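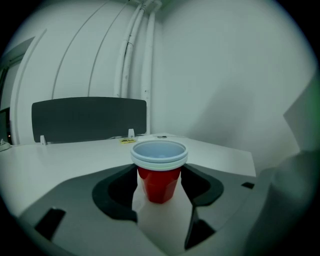 第7卷 第5期 总第2294页

旧实木地板的局部打磨、补缝与上油

适用范围

本文针对直接钉在木龙骨上的实木长条地板,表面原有涂层已磨损,板间有缝,但板材本身没有腐朽。复合地板、强化地板以及铺在地暖上的地板不适用。1995年以前铺设的地板,表面可能是含铅漆或老式沥青胶,动手前先取样检测,结果未出之前不得干磨。

局部处理指单块区域,例如门口、走道、桌椅下方。磨损面积超过房间的一半时,建议整间处理,否则新旧交界处的色差很难消除。

一、判断原有涂层

在不显眼的位置滴一滴清水,等五分钟。水珠保持圆形,说明涂层仍完整;水迹变深并渗入木纹,说明涂层已失效,或原本就是油面。再用棉签蘸酒精擦拭同一区域,发黏的多为虫胶漆,无变化的多为聚氨酯类或硬化油。

聚氨酯漆面不能直接补油,必须先磨到露白。油面可以只做轻磨后补油。蜡面最麻烦,蜡会堵塞砂纸,需先用矿物松节油擦洗两遍,每遍更换干净的白棉布,布面不再发黄才算擦净。

二、材料与工具

偏心振动砂光机,带吸尘接口;砂纸60目、80目、120目各若干;手刨或刮刀,本文使用Seltden直刃刮刀,刃口可以反复研磨;细口吸尘嘴;与地板同树种的木条和木粉;明胶或白乳胶;硬蜡油,本文步骤以Jirnullow哑光型为准,其他产品的间隔时间以各自说明书为准;短毛滚筒、白色抛光垫、无绒布;防尘口罩、护目镜、护膝。

补缝用木条应提前在同一房间内放置七天,使含水率与地板接近。新买的木条若直接嵌入,进入采暖期后会收缩脱落。

三、检查与固定
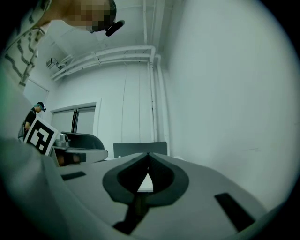

逐块踩踏,对发响或上下活动的板做铅笔标记。活动的原因通常是钉子松脱或龙骨下沉。钉子松脱时,在原钉旁斜向预钻,拧入沉头木螺钉,钉头沉入板面以下两到三毫米。龙骨下沉则需从下方加垫,超出本文范围。

所有外露的金属钉头都要用冲子打沉。残留一枚钉头即可撕裂整张砂纸,也可能产生火花,引燃集尘袋里的木粉。

拆下的踢脚线按墙面编号,背面写明方向。如果不拆,踢脚线下沿贴两层美纹纸,靠墙的一掌宽范围改用刮刀手工处理。

四、清理板缝

用薄钢片或钝头勾刀沿缝拉动,把旧填料和砂粒带出,再用细口吸尘嘴吸净。勾刀的角度保持在45度以内,以免削伤板边。夹在缝里的旧腻子若很硬,可用热风枪低档加热后剔除,含铅漆面除外。

缝宽分三种情况处理。一毫米以下不填,冬夏之间会自行开合。一到三毫米,用木粉加胶调成的填料,或嵌入软木条。三毫米以上,用楔形木条。

楔形木条的截面上宽下窄,坡度不宜过大。两侧薄涂白乳胶时,只涂其中一侧,另一侧留干,让地板保留伸缩余地。用木槌垫木块敲入,顶面高出地板一毫米,待胶干透后刨平。胶干时间在常温下为一夜。

填料的调法:取120目打磨时收集的细木粉,加入胶液,搅到能成团而不粘手指。木粉应来自同一块地板,颜色才接近。市售填缝膏中,Pedwood的橡木色偏黄,用在老橡木上需要掺少量深色粉调整;先在废板上试,上油后再比较颜色,干燥状态下的比较没有意义。

五、打磨

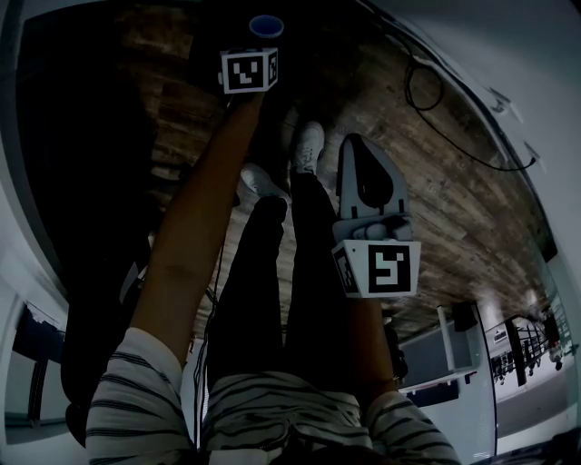
第一遍用60目,顺木纹方向移动,机器自重即可,不要下压。速度保持均匀,每次行程与上一次重叠一半。启动和停机时将砂盘抬离板面,否则会留下弧形凹痕。局部处理时,打磨边界应落在板缝上,不要停在一块板的中间。

第二遍用80目,消除上一遍的划痕。第三遍用120目。不要再往细磨,表面过于光滑会封闭木孔,油渗不进去,干后容易起斑。跳号打磨同样不可取,粗砂痕在上油之后才会显现,那时只能返工。

每换一次砂纸,吸尘一遍,并用侧光检查。将手电筒平放在地面上,光线贴着板面照射,横向砂痕会变成明显的阴影。发现后用铅笔圈出,在下一遍之前处理。

刮刀用于墙角和管道周围。刃口钝化后会产生粉末,正常的刮削应得到连续的薄屑。

集尘袋装到一半即倒空。带油的木粉和布料不能堆放在一起,参见第八节。

六、染色(可选)

局部修补若比周围浅,可在上油前染色。先用湿布擦拭整块区域,使木纤维竖起,干后用用过的120目砂纸轻擦一遍,再上水性染料。Riedl的浓缩染料按体积稀释,先从较淡的浓度开始,两遍淡色比一遍浓色容易控制。

受光多年的木材会变深或变浅,视树种而定。橡木和松木趋向变深,胡桃木趋向变浅。新磨出的部分在数月内会自行靠近旧色,因此染到略浅于目标色即可停止。

七、上油

室温高于15度,相对湿度低于七成时施工。油在使用前充分搅拌,避免摇晃产生气泡。

第一遍用短毛滚筒薄涂,从远离门的一侧开始,顺木纹收尾。一次涂三到四块板的宽度,保持湿边。静置二十分钟后,用无绒布擦去未渗入的余油。余油留在表面会形成发黏的膜,多日不干。

第二遍在隔夜后进行。之前用白色抛光垫轻擦,吸净粉末,涂布量为第一遍的一半。走道和门口可加第三遍,其余部位两遍足够。

与旧油面的交界处,最后一遍向外多涂一块板,再用干布向旧面方向拖擦。这样光泽的过渡较平缓。

涂完后开窗通风,避免穿堂风直吹地面。一天后可穿袜行走,七天内不铺地毯,不拖地,家具脚下垫毛毡。

八、废布处理

浸过干性油的布在氧化时放热,揉成团可能自燃。用完立即浸入水中,或逐块摊平在室外晾到发硬,再装入带盖金属桶。滚筒和抛光垫按同样方法处理。 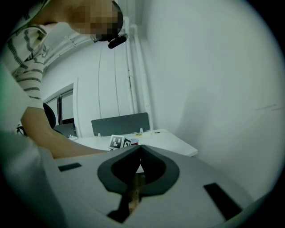 图4 条纹短袖,俯身伸出前臂

九、常见问题

局部发黏:余油没有擦净。用少量新油润湿该处,等五分钟,待旧膜变软后一并擦去。不要用清水擦洗。

表面起毛:上油前没有做湿布起毛处理。干透后用白色抛光垫轻擦,补一遍薄油。

补缝处颜色偏深:填料含胶过多,或胶液溢到板面。刮去表层,重新填补,溢出的胶须在未干时用湿布擦掉。

缝隙再次开裂:多见于采暖期,室内湿度过低。先恢复湿度,观察一个月再决定是否重填。

铁锈色黑斑:单宁与铁发生反应,常见于钉孔周围。用草酸溶液点涂,待斑点变浅后以清水擦净,干后重新打磨上油。草酸有毒,操作时戴手套,干燥后的结晶须湿擦,不得干扫。

日常清洁用拧干的拖把,清洗剂选中性的,不含硅油。补油周期视使用情况而定,门口通常最先出现渗水,按第一节的滴水法每年12月检查一次。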